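Lăcrămioara Filip
Thread on clearing out a house without paying for air. We finished emptying my uncle's place in Teltville in August and I kept notes on what the hauling cost and where the money went. Posting them in case you have a garage or a basement coming up.

1/
Start with the disposal rules for your town, before you call anyone. Teltville and Cutham are 20 minutes apart and they don't take the same things. Cutham takes tires at the transfer station. Teltville doesn't. I found this out with four tires already in the car.

2/
We didn't rent a roll-off. The driveway is steep and shared with the neighbor, and the street needs a permit for anything left overnight. We used a haul-away crew for the big stuff and drove the small stuff ourselves.

3/
The crew was from Brernell. They charge by how much of the truck you fill, in eighths. The person on the phone will give you a range and the person at the door will give you the price. Ask for the price in writing before the first piece goes on the truck.

4/
Our total for the crew was $797. That covered two sofas, a chest freezer, a sleeper chair, the old water heater, most of a fence and a lot of wet carpet from the basement. The freezer had its own fee on top of the volume price, already in that number.

5/
A second company quoted less but wanted everything at the curb. If you have people to carry, take that one. I had my cousin for one morning and he has a bad shoulder, so we paid for the carrying.

6/
Break things down first. A dresser with the drawers in is a box of air. We took the legs off the tables and the doors off the cabinets and stacked them flat. The crew leader said we had dropped from five eighths to four by doing that.

7/
Scrap metal goes separately. Dmytriv Metals takes it at the side gate, no appointment, and they pay by weight. It will not make you rich. I got $45 for the bed frames, the shelving, some pipe and a broken grill. That paid for the gas.

8/
Take the plastic and rubber off the metal if you can do it fast. They pay a lower grade for mixed material. I spent a whole evening on one exercise bike and would not do that again.
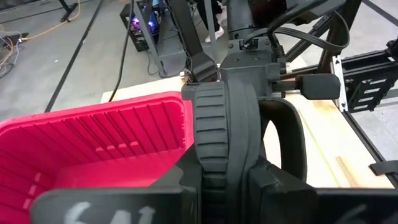 Red plastic crate, ribbed inside, nothing in it.

9/
On containers for the small stuff: use rigid ones for anything heavy. Bags are fine for clothes and curtains. Books, tools and tile will go through a bag before you reach the car. Cardboard is OK if the basement is dry, and ours was not.

10/
Don't fill a container past what one person can lift. I did this with the first load of books and we had to unpack it on the stairs.

11/
Paint. Latex paint can go in the regular trash in Teltville if it's dried solid, lid off so they can see. Cat litter works for drying it. Oil paint has to go to the household hazardous drop-off, and that is only open in the mornings. Get there before 9 a.m. or expect a line.

12/
The same drop-off took the old weed killer, the motor oil, the thermometer and a can with no label. They asked what was in the can and I said I didn't know. They took it anyway but put it in a different bin.

13/
Mattresses. Cutham charges $20 each at the scale house, and they want them dry. One of ours had been in the basement and they turned it away. It went on the truck with the carpet.

14/
Electronics. The TV was a tube set and weighed more than I did at age ten. The county has a collection for those in spring and fall. We missed spring. It is in my garage right now, under a sheet, next to the tires.

15/
Donations took longer than the trash. The thrift store wouldn't take the wall unit, the crib or anything with a recliner mechanism. They did take the kitchen table, the lamps and every single dish. Call first and send pictures if they let you. It saves a trip.

16/
Keep the scale tickets. My uncle's lawyer wanted receipts for everything that was paid out of the estate, and the ticket from the transfer station was the only proof I had for two of the loads. I had been using one of them as a bookmark.

17/
What I'd do differently: do the basement first. We started upstairs since it was nicer up there, and by the time we got to the bottom the truck was booked and we were throwing things into piles. A box of photographs ended up in the carpet pile. My cousin saw it.

18/
I'd also pick one room as the keep room and put a sheet of paper on the door. We had keep piles in three rooms, and the crew asked me about every one of them. That's time you pay for if your company bills by the hour - ours didn't.

19/
Total time was about two weeks, mostly evenings after work. Total loads in my own car, I lost track. The back seat still smells like the basement.

20/
A few people asked about tipping the crew. I gave each of them cash at the end and had cold drinks in a cooler on the porch. I don't know what the normal amount is. They didn't look upset.

21/
Someone also asked whether Brernell sorts what they pick up. The driver told me furniture in good shape goes to a warehouse and the rest goes to the landfill. I didn't see the warehouse, so that's only what he told me.

22/
If you're in Cutham and have a use for four tires or know when the fall electronics date is, send me a message. The county page still shows the spring one.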